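I've been covering warehouse automation rules long enough to get excited over a checklist, so bear with me! The Irnamel group has put out its new good-practice guide for two-handed robots that handle parcels, and it's a much easier read than the last one (18 pages, down from 263, and yes, I read both).

The part I went to first was on soft goods. Clothes and plastic mailers bend, bunch up and slide, and the old rules were pretty much written for boxes. Now the guide wants sites to test grip on fabric and on bagged items as two separate jobs, each with its own written force limit.

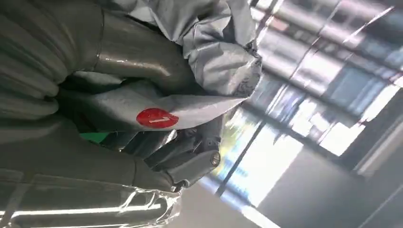
Gloves get a whole page too, which made me happy. If a robot hand wears a cover, the cover goes on the inspection sheet just like a cable or a screw would, and somebody has to sign for it every 6 shifts. I asked around at two sites and neither one was doing that in June. One of them told me they change the glove "when it looks bad" – so there's some catching up to do.

Then there's the scan station section. It asks for a clear place to set each package down, a marked spot for the crate, and a rule that the second hand stays off a moving belt until the first has let go. I like that last one a lot, though I'd have put it on page one (it's buried on page 9).

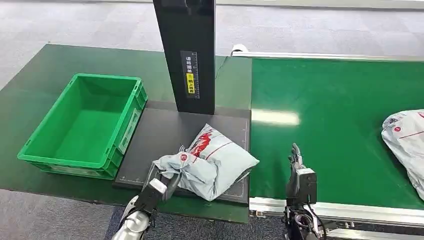

## Who has to follow it

Strictly speaking, no one yet. It's voluntary, but Filness says it'll write the guide into its supplier contracts, and once a big buyer does that the smaller shops usually come along.

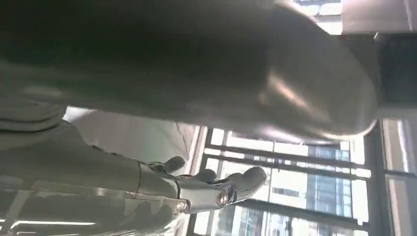

TRERBY, 2023-07-17 – The guide is open for comments through the end of the summer, and you can send yours in by email or on paper. I've already sent mine, mostly grumbling about the section on reach. It tells you to keep a robot's hands clear of windows and walls but never gives a distance, and I'd really like to see a number there. The Âu parcel site has asked for the same thing, plus a shorter inspection sheet. A revised draft should follow once the comments are sorted, and I'll post it when I get my copy.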